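Gripper fault stopped kitchen trials at Drostside

Kitchen handling trials at Drostside were halted in December after an arm running the Trillis controller failed to release a toy fruit and kept driving down toward the counter. The lead test engineer described the fault in an interview at the site.

"The open command went out and the fingers stayed shut," the engineer said. "The controller logged a release anyway. It had no check on finger position, only on the command."

The arm then began its next move with the part still held. The force limit tripped after 400 milliseconds. The stop worked as designed, but the limit had been set at 20 newtons, and the team wanted it lower.

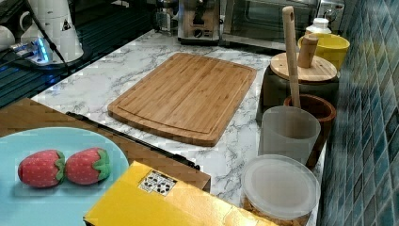 Counter layout with cutting board and two toy strawberries on a plate.

The cause was traced to a loose connector at the wrist. Cundis, which supplied the cable set, replaced it. The Kravets test plan now calls for a position reading before any move away from a release point, and the limit is 10 newtons.

"We repeated the fault 3 times with the connector pulled by hand," the engineer said. "Each time the arm held still and reported an error. The wrist cable is still on the inspection list."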